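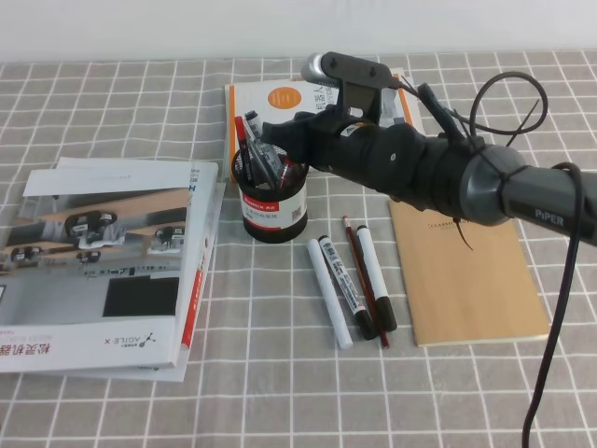 A Place for Everything: Sorting a Shared Study Desk
Project report, Introduction to Workplace Organization
Violeta Lucero, Catalina Orellana, Mirta Ulloa
Course instructor: Gunvor Sandberg
Submitted 5th June

Background

The desks in the Tillar reading room are shared by students from several programs. Most of us leave something behind at the end of a session, and the next person pushes it to one side. Our project asked whether a simple layout would help people put things back in the same place. We limited ourselves to the things that were already on the desk: books, brochures, notebooks, pens and a pen holder. We did not buy drawers or shelves.

The assignment allowed a report of up to 3,000 words. We have kept ours much shorter and left the interview notes with Catalina.

The surface

We used a gray tablecloth with a grid of thin white lines. Mirta suggested it after we tried masking tape on the bare tabletop and got tired of peeling it off. The grid makes it easy to say where something goes ("stack on the left, pens toward the back") and to see when a book is crooked. The cloth does wrinkle, and then the lines bow a little. Smoothing it out before each session became part of the routine.

Sorting paper items 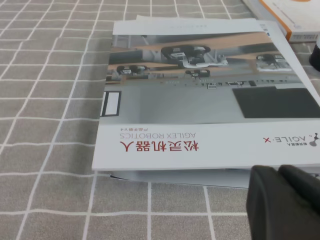 Paper was the hardest group to agree on. Violeta wanted to sort by subject and Mirta wanted to sort by size. We settled on size, with the largest items at the bottom, and it worked well enough for books. Brochures were a problem under either rule. The AgileX Robotics one, with its wide photo of small wheeled machines on the cover, is meant to be looked through and put down again, and people put it down whichever way it leaves their hands. With the title upside down to the person sitting at the desk, it takes a moment to recognize. We added a rule that covers face up and titles face the chair. This was the rule people forgot most often.

Thin books had a different problem. They slid behind other things or ended up leaning on the pen holder, and from the chair you only saw part of the cover. Laying them flat fixed this but took up more of the cloth.
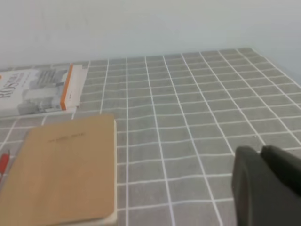
We also tried keeping one book flat near the back of the desk, by itself, as a marker for the reading area. Estela Espinoza, who tested the layout for us, said she liked having the writing space in front of it but kept wanting to move the book when she spread out her notes. We dropped the marker idea after that and went back to a single stack on the left.

Pens and notebooks

Pens and markers go in the black mesh-style holder, points down. Loose pens next to a notebook are allowed while someone is working. We first wrote the rule as "no loose pens" and it was ignored. The notebook with the tan cover, marked CLASSIC NOTE, stays closed when not in use. Its lower right corner has started to curl, so Violeta would like it to go under a book at the end of the day. The rest of us think it should stay where it can be found.

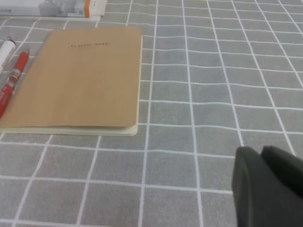
What we would change

We would write the rules on a card before the first test. Our testers heard them out loud, and each of us explained them a little differently. We would also try the layout on a second desk in September, when the room is busier.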